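Okay, I promised a few of you I'd finally write down how I do the muslin cloths, so settle in, I've got my tea and this may run to a few posts.

First thing, I quit ironing them. The crinkle is the whole reason I love them! My first set came from Taşdemir and I pressed every one flat as a pancake, and oh, I was sorry (they just felt like plain old sheets after that).

So now I shake each one out good and hard, lay it on the table, and fold it the long way first, then over again until it's a nice thick little bundle.
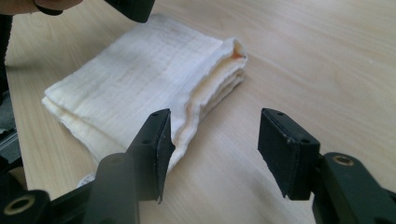 Don't fuss over the edges. Gauzy cotton is going to ruffle wherever it folds and you can tug at it all evening and it'll still do what it wants. I smooth the top with my palm once and leave it be.

Then they go in the drawer with the fold facing me, so I can grab one without dragging out the whole pile. I started that in December and I've stuck with it, which for me is really something.

Somebody asked about softener. I skip it, mine seem to soak up spills better without. Towels are next, once I find the rest of them.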